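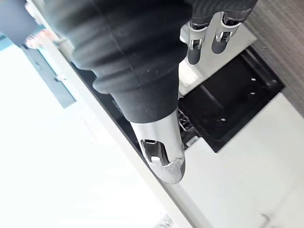

3. Separate collection of paper cups

3.1 Sites and procedure

The study was carried out in office buildings in Staltden and Skirnton. Both towns send their mixed paper to the same sorting hall, which is run by Heinonen, and the sorted fiber goes on to the Celtalwood mill. Before the study, used cups in both towns were placed either in general waste or in mixed paper, depending on the building. Neither town had written rules for cups.

In Staltden, a tube-shaped bin for cups was placed next to the existing bins in each kitchen. Users were asked to pour leftover liquid into a drain tray, take off the lid, and stack the cup in the tube. In Skirnton, the bins were left as they were, and a printed notice asked users to put cups in mixed paper. The text of the notice was written by Kaisu Valtonen and was kept the same in all buildings. Collection ran for 60 working days, starting in December.

Bags were weighed on arrival at the sorting hall and opened on a screened table. Cups were put into one of three classes: stacked and free of liquid, single and free of liquid, or holding liquid. A cup with a lid still on it was opened before it was classed. Cups crushed so badly that they could not be opened by hand were weighed with the remainder and are not included in the results below.

3.2 Cup types

Most of the cups collected were single-wall paper cups with a thin plastic lining. Double-wall cups came mainly from coffee shops near the Staltden offices. The two types were kept together because the mill accepts both in the same bale. Surface finish was recorded for each cup, as smooth cups stuck together in the stack more often than embossed ones. Figure 1 gives a side view of a plain white cup with faint embossing.

Figure 1. White paper cup with a faint embossed pattern on its side.

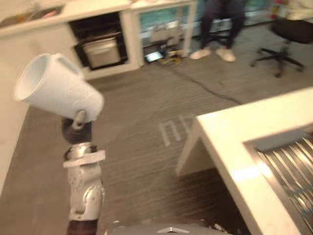

Can lined paper cups be recycled together with ordinary office paper?

It depends on the mill. The lining comes away from the fiber more slowly than ink or glue does, so a mill with a short pulping time will usually reject lined cups, while a mill with a longer pulping time can take them in a limited share.

3.3 Results

A total of 1171 cups from Staltden were classed in the detailed sample. The Skirnton sample was stopped at 1000 cups, when the table was needed for other work. Stacked cups made up the largest class in Staltden and were rare in Skirnton, where most cups arrived single. Cups holding liquid were found in both towns, but in Staltden they came almost entirely from two buildings in which the drain tray had been moved away from the bin.

Wet paper was the main problem in Skirnton. A single cup with coffee left in it could soak the sheets around it, and those sheets were then removed by hand. The hall staff put the limit for accepting a bag at 3 percent liquid by weight. Bags over that limit went to general waste along with the clean paper in them.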